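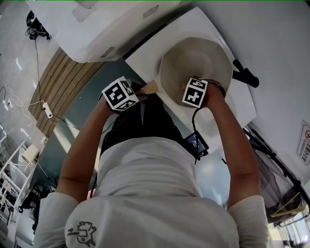 Lucie Wong asked in her notes on our last report whether clay was ever going to give us anything we could measure, or whether we'd end up with a nice pile of recordings and a nice pile of bowls. Fair question, and I've been chewing on it since! So I'm going to start with the measuring this time and leave the budget for the end.

Quick reminder of what we said we'd do this period. We wanted to learn how hands move on a spinning lump of clay, well enough that a policy trained on those motions could do the first two stages of throwing, centering and opening. We wanted enough recordings to train on, a score that doesn't depend on somebody's taste, and one honest comparison between two ways of using the data. We have the recordings and the score. The comparison is done for centering and half done for opening.

Recordings first. We now have 1,558 usable episodes in the Votby set, out of 2,140 recorded. I know that gap looks bad. Most of what we threw out went for one dull reason: the marker cubes at the wrists get lost by the tracker when the forearms roll inward, and in opening the forearms roll inward a lot. If a cube has no readable face for too long, we drop the episode. We tried filling the gaps by smoothing and it made lovely curves that were simply wrong (the fingertip path went straight through the wheel head in one of them), so we stopped doing that and took the loss.

What helped was having two faces of each cube toward the overhead view as the normal case, where before we were often living off one. A single face gives you a pose that flips back and forth when it's seen nearly head on. With two, the flipping mostly goes away. I should have looked at that months ago and I'm a little annoyed with myself.

Now the score, which is the part I'm happiest about. We call it wobble, because that's what it is. After centering, the wheel turns at a fixed low speed and we measure how far the edge of the clay strays from a true circle over several turns. Low is good. A potter with years of practice and a beginner land far apart on it, which was the first thing I checked, and when I had potters rank finished pieces by feel with no numbers in front of them, their order and the wobble order agreed nearly all the way down. The disagreements were all among the very good ones, where I don't think anyone cares.

Opening is harder to score. At the moment we use the evenness of the floor plus whether the wall stays up, and I don't love it. A piece can have a flat floor and a wall that's about to give up, and our number says it's fine. Corine has a better version on paper that looks at wall thickness at a few heights, and I want that in place before we report any opening result as final.

The comparison, then. Method A copies the hand path: where the palms and fingertips went, played back relative to the wheel. Method B, which we've been calling Ayele in the code and which has now stuck, predicts how hard to press as well as where to be, using the slowing of the wheel as a rough stand-in for force. We had no force sensing on the hands and I didn't want to add any, as the gloves we tried early on changed how people threw. They complained, and their wobble got worse, so out went the gloves.

On centering, Ayele wins and it isn't close. Path copying does all right when the lump is the same size and softness as the ones in training. Give it stiffer clay and the hands follow a perfect route while the clay shrugs them off. Ayele leans in until the wheel slows the way it expects, then eases up. We ran 16 trials per method on clay neither one had seen, and path copying got under our wobble limit in 3 of them. Ayele got there in most. I'm holding back the exact figure until we've rerun the set on a second wheel, because I have a nagging feeling that Ayele has learned our motor a bit too well.

That worry deserves its own paragraph. Wheel slowdown depends on the motor, the belt and how much water is in the pan, and we've trained on one wheel. If the result falls apart on a different one, then what we have is a method for one wheel, and I'd want you to hear that from me early. The fix, if we need it, is a short warm-up where the system drags lightly on the clay and learns how this particular wheel answers. We've sketched it and haven't built it.

On opening, I can only say the early runs are mixed. Ayele gets the depth right and then tends to pull the wall out too quickly, so we get a lot of accidental plates. Part of that may be the missing episodes I mentioned. The inward roll is exactly where we lose tracking, so the training data is thinnest at the very moment the skill gets tricky.

A few smaller things, in no order. Gramance extended our loan on the tracking software, so that cost moves out of this period. Recording sessions are shorter than planned, as potters get sloppy when they're tired and the wobble scores show it clearly. We also label the stage changes by hand now (centering done, opening started), and that's slow, tedious work that I underpriced in the original plan. I'd like to move some of the unspent travel money over to it, if you're okay with that.

Spending is otherwise on plan. We're behind on one milestone, the full opening comparison, and I'd like to move it to June. The second wheel comes first, then the new opening score, then more opening episodes with an added side view so the cubes stay readable through the roll. If the second wheel goes badly I'll write to you right then and won't save it for the next report.

Lucie, on your other note about publishing the recordings: yes, I want to, and everyone who has sat down at the wheel so far has agreed to it in writing. I'd only ask to wait until the stage labels are finished — the raw files are a pain to use without them. I'll send a sample folder before then so you can poke around and tell me what's confusing.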